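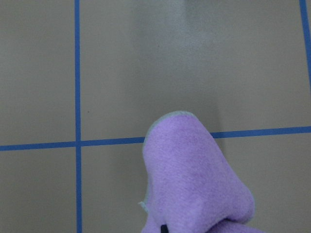
Taping out a grid on the craft table, does it wreck the top??
Last updated: 12 February 2025

virag_sews
Ok quick one before work. Want to mark squares on my sewing table so I can sort fabric bits by project. Blue painter's type tape, straight on the surface. How long can it stay down before it goes gummy? Mine's a tan top, matte, no idea what the finish is.

Pludeck
Couple of weeks tops. After that you're picking at it with a fingernail. Ask me about the laundry bench.

jangate77
Disagree. Had blue tape on my cutting table since last March, still peels clean. Depends on the sun. Near a window = bad.

Pludeck
Yeah well mine was near a window

Ildikó Kiss
Why not a cutting mat? Already has lines on it. Tape edges catch on anything light, you'll be dragging threads every time you slide a piece across.

virag_sews
Mat's too small, and I don't want tiny squares, I want big ones I can dump a whole project in. Lavender stuff in one, greens in another etc

nolcombe_quilter
I do this!! Mine is 21 cm squares and I wish I'd gone bigger, a folded fat quarter fits but nothing lumpy does. Anything padded just sits over the line and then you can't tell whose square it's in. Measure your biggest thing first.

jangate77
Second going bigger. And dont fuss about dead straight. Mine leans a bit, who cares, its for sorting

Ildikó Kiss
I care. Rule it in chalk first, then tape to the chalk. Takes five minutes. If the first line is off the rest go off with it.

nolcombe_quilter
Chalk on a table you put pale fabric on? No thanks. Pencil ticks at the edges, pull the tape tight between them, press down from the middle.

Ildikó Kiss
You wipe the chalk off. Obviously.

Pludeck
Where the strips cross you get a double layer btw. Rotary cutter hits that bump. Butt the ends up insted if you're cutting there.

virag_sews
Not cutting on it, only sorting. So crossing is fine?

Pludeck
Fine then

jangate77
Do a test strip underneath somewhere for a week. Pull it back low and slow, hair dryer if it sulks. Eucalyptus oil for leftover goo, but try that underneath as well, some finishes hate it

virag_sews
Ta all. Going with bigger squares, pencil ticks, test bit first. Will report back if I remeber

Ildikó Kiss
Still say get a bigger mat.

Contact | © Nolcombe Stitch & Craft Forum | Back to top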